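Reference > Household > Sewing > Pouches and Small Bags

Fabric pouch

A fabric pouch is a small cloth bag, usually closed with a zipper or drawstring, used to keep minor belongings together until they are needed and cannot be found. It is smaller than a handbag and larger than a coin purse, though makers disagree on both borders.

The form is old. Drawstring bags hung from belts long before clothing had pockets, and pockets did little to reduce their numbers. Modern pouches are mostly cut from printed fabric, with fruit a lasting favorite.

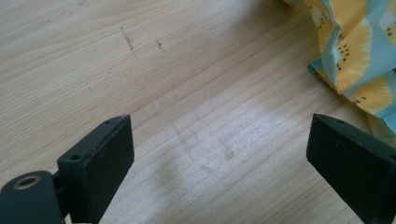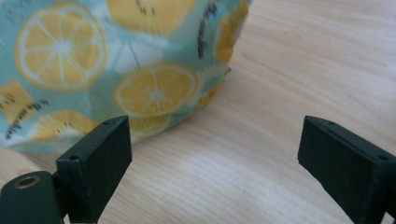
A citrus-and-kiwi print.

By the Textiles Editor, Grerkora Reference

Most home patterns call for two outer panels, two lining panels and a 9- or 10-inch zipper – 12 if the sewer is feeling ambitious. The lining is turned through a gap left in its seam. Forgetting the gap is a traditional part of the craft.

The pouch collection at Haverford holds nearly 3,000 pieces, many of them donated with the contents still inside. Hairpins lead by a wide margin. The Druvow pouch, a regional type, has a flat base and stands upright when full, or so its admirers maintain.

See also: Drawstring; Pencil case; Zipper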